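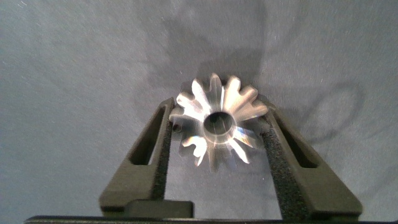 Fateck opens the Kütt gear table in Mestholm, and you're invited to come play with metal

MESTHOLM, Mon 6 July - I've wanted to write this one for a long time! Fateck is opening the Kütt table, a sit-down spot in our Mestholm shop where anybody can handle real metal gears, try them together and take a set home. I run the shop, I write the press releases, and I sweep the floor too, so please forgive me if I get a little excited.

Kütt is our new line of gear sets for people who like to build things at home. Clock people, model people, parents with a kid who has already taken the toaster apart (hello, I was that kid). We sell plenty of gears by mail, and the question I get most is some version of "but how big is it really?" A number on a web page only gets you so far. You want to pick the thing up, run a thumb over the teeth and look through the hole in the middle.

So I cleared out the front corner, where the old display racks used to be, and set up a table for exactly that.

What's in a set

Kütt comes in two sizes of box. The small one has 20 pieces and is meant for a first project. The big one has 100 pieces and is meant for people who already know they have a problem. Both have spur gears in several sizes, plus flat rings and spacers, and both come with a fold-out sheet that shows which gears run well together. I drew the sheet myself and redrew it after friends told me they couldn't read my handwriting.

The parts are silver and bright, and they show up nicely on a gray background. Little gears have a way of rolling off and hiding under the radiator, so at home I'd put down a cloth or a mat before you open the box. An old place mat will do fine.

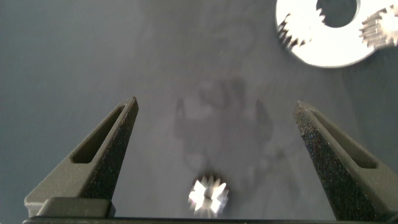 How the table works

Come in, sit down, ask for the tray. You can stay as long as you like if nobody is waiting, and if there's a line we'll ask you to swap after a while. Kids are welcome with a grown-up next to them - the pieces are small and they do end up in mouths.

A few house rules, and then I'll stop:

Keep the parts over the mat.
Put rings back with rings and gears back with gears.
Tell us if you find a damaged tooth. We'd like to pull that piece before it goes to somebody else.
Food stays at the window bench, please. Crumbs and gears are a bad mix.

I went back and forth on the table itself. My first idea was a dark top, and I hated it the minute I saw it in the shop, it made the whole corner gloomy. White looks cleaner and a dark mat takes the wear. Mats scuff, I know, and I've decided I don't mind. A work mat with no marks on it makes me nervous about touching anything.

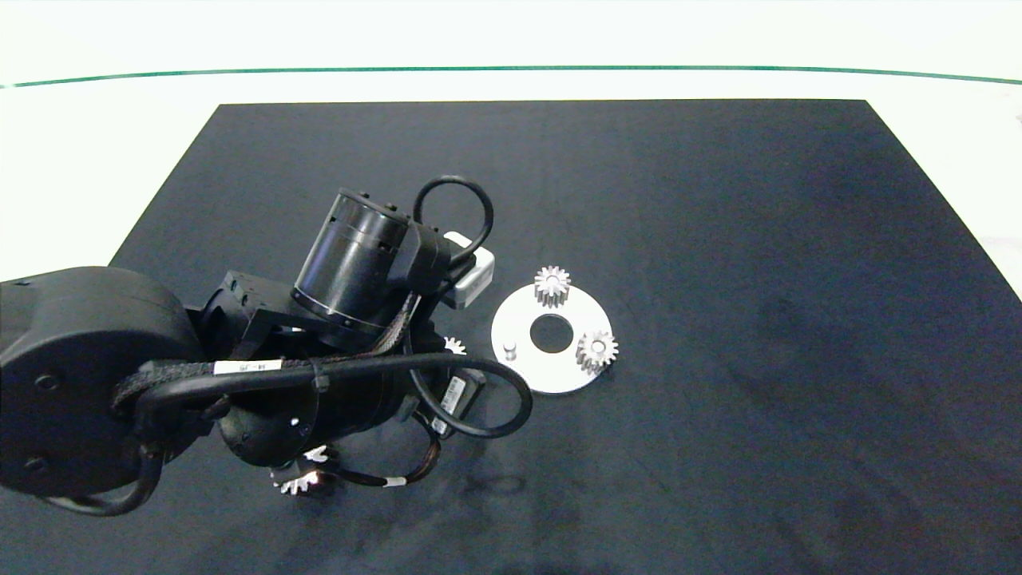

Dark mat, white tabletop, and a round white plate.

Thanks to Ronora

Ronora, our neighbors two doors down, packed the first run of boxes for us and talked me out of a very ugly lid. They will have the small Kütt box on their own shelf too, so if we're closed you can still try next door but one. Both shops will charge the same price.

We also have plans for December. I want to put together a holiday box with a few odd sizes that don't fit in the regular sets, and I'd love to hear which sizes you can never find anywhere. Write to me or tell me at the counter. I keep a list by the register. 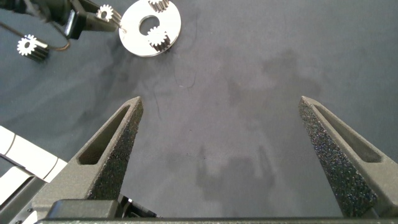 Gray fabric on the work surface.

For press

Reporters and bloggers are very welcome at the table, and I'm happy to lend out a small set for a review. Just ask for the Kütt desk at Fateck, Mestholm. You'll get me, and I'll probably talk too long.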